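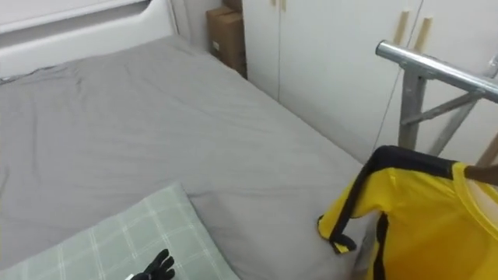 **To:** homebots-planning list
**From:** Cuiping Fu
**Date:** June 22, 2025
**Subject:** Re: hands for the bedroom work, and what else we need to order

Hi all, and thank you Kazuhiro for getting this going while I was buried in invoices! I've kept your message below and will try to answer in the same order, though you know I wander.

> Kazuhiro Oshima wrote:
>
> Before we send the order in, can we settle three things? First, do we buy the second pair of hands from Asberg or wait for the Flistlow ones in August? Second, how many spare finger sets? I had put down 16, which Parry thought was a lot. Third, is there any money set aside for bedding and furniture, or does that come out of the same pot?
>
> My own feeling is that the bedroom tasks are held up more by the hands than by anything else. Pillows are fine to start with, but I'd like to move on to duvet covers before the summer is out.
>
> Kazuhiro

On the hands, I lean toward Asberg. I had a good long phone call with the Flistlow people and they were lovely, but "August" became "late August, we hope" by the time we said goodbye, and I have planned around that kind of hope before. The Asberg hands have five fingers, they bolt onto the wrists we already own, and we know how they behave around cloth. If somebody feels strongly the other way, please say so this week and I will listen, I promise.

Spare fingers: I'd keep the 16. They come to $425 for the lot, or $400 if we order them together with the hands, so splitting it up to save a little now would cost us later. Pillow seams and fitted sheets are gentle enough, but zippers and coat hangers chew through the fingertip covers, and I would like us to practice with clothes on a rail as much as we practice with the bed. (Parry, I did hear you about the drawer full of old spares. Half of them fit the previous model! I checked.)

On bedding and furniture, yes, there is a separate line, and it is small. Call it about $80 left for linens until the next budget. My wish list, in no special order:

- two more fitted sheets in a plain color, same size as the gray one
- pillowcases with a pattern, like the green checked one, and a couple without
- a duvet cover with buttons and one with a zipper
- wooden hangers, the ordinary kind

I'd sooner not buy another wardrobe. The white one does the job, and the long wooden handles give us something decent to pull on. If we want different handles later we can swap them for the price of lunch.

One thing that isn't on Kazuhiro's list is the service plan. Stilto quoted us for a yearly visit on the arms, and I have gone back and forth on it all month. We do most of the small repairs ourselves, and do them well, but if an arm goes down in the middle of a busy stretch we lose far more than the visit costs. I'd like to put it in as its own line so it doesn't get squeezed by the hands. Kazuhiro, could you ask them whether the quote covers wrists? The letter says "arm assembly," and I can read that two ways.

I'll hold the order sheet open until I've heard from Parry and whoever else wants a say. Please reply to the list and not just to me, so we all have the same numbers in front of us.

Warmly,
Cuiping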